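Project Report: Fault in the Utensil Sorting Task
Course: Applied Robotics, second semester
Report date: Fri 10 April

1. What happened

Our group works on a two-arm cell which puts kitchen tools into a holder. The control program is named Olen, and we wrote it during the winter. In the test series for this report the arm stopped with a force error while it was inserting a wooden spoon. The gripper did not open after the stop, and the arm kept pushing on the cup with a small force until we pressed the emergency button. No person was hurt and the cup did not break.

2. Search for the cause

First we suspected the gripper cable, as it had given us trouble before. We exchanged it with the spare from the Malico kit and the error came back on the same day. Then we read the log file. The force limit was set to 37 N, but the filter which calculates the force was taking its zero value only at program start. After 3255 control cycles the value had drifted so far that normal contact with the cup looked like a collision.

The second problem was more serious - the stop routine waited for a "motion finished" signal before it released the position controller. After a force error this signal never comes. We had tested the routine only with the arm in free air, and this was our mistake.

3. Changes

The zero value is now taken again before each insertion. The stop routine has a time limit of 1000 ms and after it the drives are switched off in any case. We also wrote a rule for the Hodoroagă laboratory: 2 persons must be present when the force limit is changed.

We still do not know why the drift is faster on some days. We will measure it with temperature in May.

4. Pictures of the work 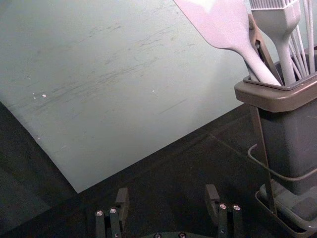
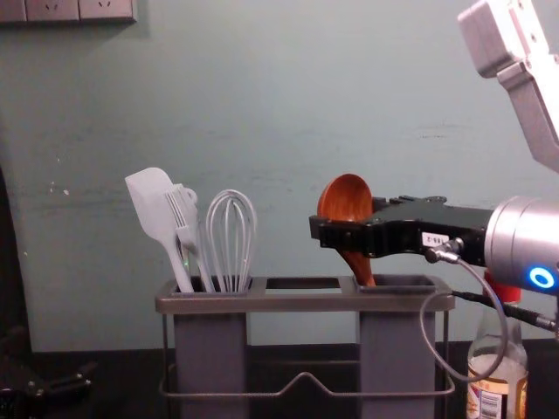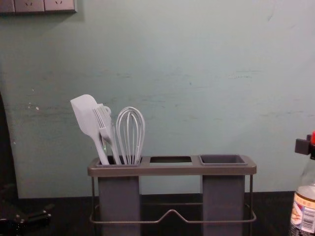

Fig. 1-3: Utensil holder at the work place. In Fig. 2 the gripper holds the wooden spoon at the right cup.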